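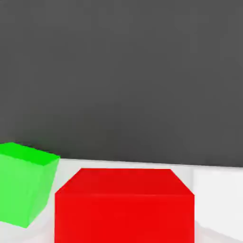
Week 4: Why your eyes lie to you about color

Okay, last time we got through the basics of light and I promised we'd get to the fun part, so let's go. Please have your notes from Week 3 handy, I'm going to lean on them a lot.

The big idea this week is that color depends on its neighbors. Take a strip of plain gray paper and lay one half on black and the other half on white. The half on black looks lighter! I've done this in class for years and I still want to get the scissors out and check. Painters call it simultaneous contrast, and you'll see that term in the Forel reader (chapter 8, skip the math unless you like it).

Red and green are the pair I get asked about most. Put them side by side at full strength and each one pushes the other along, so the red looks redder and the green looks greener. Mix them as paint and you get a brownish mud. Mix them as light and you get yellow, and if that bothers you, go back to the page on additive and subtractive mixing before you do the homework.

Then there are afterimages. Stare at a patch of strong red, look over at a blank wall, and a bluish green ghost floats up. The cells that respond to red have gotten tired, more or less, and the others get the louder vote for a while. (We'll do the longer version in November, when we get to opponent colors.)

Homework: cut 3 squares from the same sheet of colored paper and put each one on a different background. Make them look like different colors, as different as you can. Then write me 200 words on which background did the most work. Cheap construction paper is fine, and the Clurley room has a box of scraps by the sink if you run out.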